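Hilo: aprender tareas de cocina de juguete con demostraciones humanas (1/7)
Llevo semanas con ganas de contar esto. Va el montaje y luego lo bueno, los números.
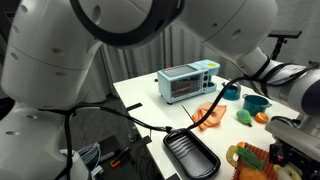 2/7
El método
Grabamos 1,446 demostraciones teleoperadas y nos quedamos con 1,029 después de filtrar. Thenmozhi Nadar escribió el filtro, que mira las pausas largas del operador. ¡Y funciona de maravilla!

3/7
Los objetos: hornito, tetera, olla, bandeja, frutas de juguete y una tela naranja. La tela es mi favorita, cada vez queda con pliegues distintos y la política tiene que apañárselas.

4/7
Entrenamos la misma red dos veces: una con todo y otra solo con lo filtrado. Mismos pasos, misma semilla, mismas tareas.

5/7
Resultado: con menos datos, mejor. En 100 intentos por modelo, el filtrado gana en todas las tareas, también con la tela — ahí yo apostaba por un empate y perdí un café.

6/7
Luego bajamos a 800 demostraciones filtradas y la mejora casi desaparece. O sea, limpiar ayuda mucho, pero la cantidad sigue contando. Nos falta probar con otros operadores, de momento son solo dos.

7/7
Al proyecto lo llamamos Jusel. En marzo subimos el código del filtro y las curvas completas. Si alguien ha probado algo parecido con telas, ¡que me escriba, por favor!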